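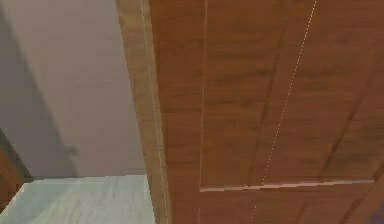 A wooden door, computer rendering.

The walk-off

By the time Gertraud Zwahlen reached the car park, the clip had already been cut, captioned and posted. It ran for less than a minute. It showed her listening to a question on the couch of the Bandow breakfast program, unclipping her microphone, laying it on the cushion beside her and leaving. The host laughed, then stopped laughing. Then came an ad for mattresses.

Zwahlen had played Sister Moira on the hospital soap Nastthorpe for 1,975 episodes. She had been shot, divorced, buried in a landslide and brought back as her own cousin. In all that time she had given very few interviews and caused no trouble that anyone could remember. Now she was the most talked-about person in the country for the better part of a week.

The question had been about the show's ending. The network had announced in September that Nastthorpe would finish, and the host wanted to know whether it was true the younger cast had asked for her to be written out first. She didn't answer. What people saw in her face after that depended on what they already thought of her.

Some saw guilt. Fans who had followed the show from the start said she was plainly hurt, and pointed to a small movement of the mouth at the moment the word "younger" was used. One body language account slowed the clip down and decided she was angry at the person standing off camera, though who that might have been was never settled. A radio panel spent a whole morning on whether she had looked at the floor or at her shoes.

Her agency, Fuchs, put out two sentences saying she was well and thanking people for their concern. That was taken as proof of a cover-up. A former make-up artist told a gossip site that Zwahlen had always been difficult, then told another site she had been misquoted and that Zwahlen was lovely. Two of the younger cast members posted black squares. A third posted a photo of the two of them eating chips, and lost followers over it.

I met Zwahlen in April 2019, at a café near the beach where she has lived for most of her working life. She is taller than she looks on television and wore a navy jumper with a hole in the elbow. She ordered toast and asked whether I minded if she did the talking for a while, and I said I didn't.

"I'd been up since three," she said. "They send the car at four but I can't sleep when I know there's a car coming. I had a sore tooth. I'd been told in writing what the questions would be, and that wasn't one of them. So I went home. If I'd been working in a bank and someone was rude to me at that hour, I'd have gone home from there too."

She had not watched the clip. Her sister had, and had rung to say her hair looked good.

As for the story about the younger cast, she said there was a bit in it, but less than people wanted. The writers had floated a storyline in which Moira left for a job overseas so the last months could follow the junior doctors. Zwahlen read it and thought it was a fair idea. She would have liked to be told by a person and not to find it in a script. "I said so to the producer and he said sorry. That was the whole feud."

The public version was worth more. Griltirora, the streaming company that holds the old seasons, moved them to its front page the day after the walk-off and later said they had been watched more that month than in the year before. A T-shirt appeared with the microphone on it. Zwahlen was offered a reality program, a range of scented candles and a book, and nearly 200 requests for interviews. She said no to all of them until this one, which she agreed to because the magazine had once printed her mother's letter about parking.

The breakfast host has since apologised on air. Zwahlen sent a card. They are not friends, she said, but they never were, and she holds no grudge about a question someone else wrote on a piece of paper for him.

What does bother her is how certain everyone was. She has spent decades being paid to put feelings on her face, and says it takes a room full of people to make an audience read them properly - the lighting, the music, the other actor turning away at the right time. On the couch she had none of that. People filled in the rest.

The last episode of Nastthorpe screened to its biggest audience in five years. Moira stayed in it to the end, locking the medicine cupboard and handing over the keys. Zwahlen starts rehearsals for a play next month. It's a small part, a neighbour who comes in to borrow a ladder, and she is on stage for most of the second act.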